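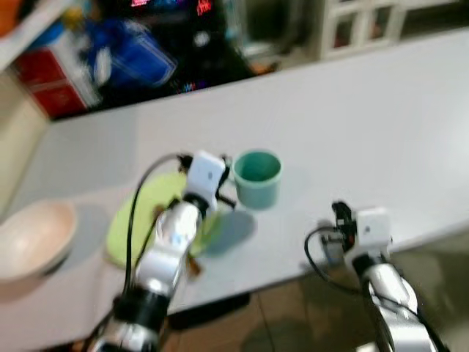 How many place settings does the flat need? One per person plus one spare, so three cups, three plates and three bowls.

August, 7.15 in the evening. Started on the crockery after work. The shelf above the sink is 251 mm deep and the large plates foul the door by a few millimetres, so they go in the lower cupboard and the bowls move up. Bowls nest well. Cups do not, and take a full row.

Cleared the white table first and used it for sorting. One cup, one plate and one bowl per group, chips checked by running a thumb round the rim. Two cups failed and are in the bin. A hairline in a cup only gets longer.

Godfrey Laizer rang at half past to ask whether I still wanted the Dutari rack. Told him yes, provided the slots are at least 30 mm apart. He will measure. The Stisness one I had before was narrower and the bowls sat at an angle, with water collecting in the foot ring.

Descaled the kettle while the washing-up soaked. 100 ml of vinegar to a litre of water, boiled once, left, rinsed twice. The element is clean except for a patch near the seam.

Jeptoo wants the green cups kept together. Agreed – they are on the left, handles not being an issue. Plates below, bowls above, spares in the box marked Trundeo under the stairs.

Still to do: shelf paper, the drawer runner that sticks, and a reply to Ward about the tiles. The grout by the back door needs raking out before anything else goes on that floor.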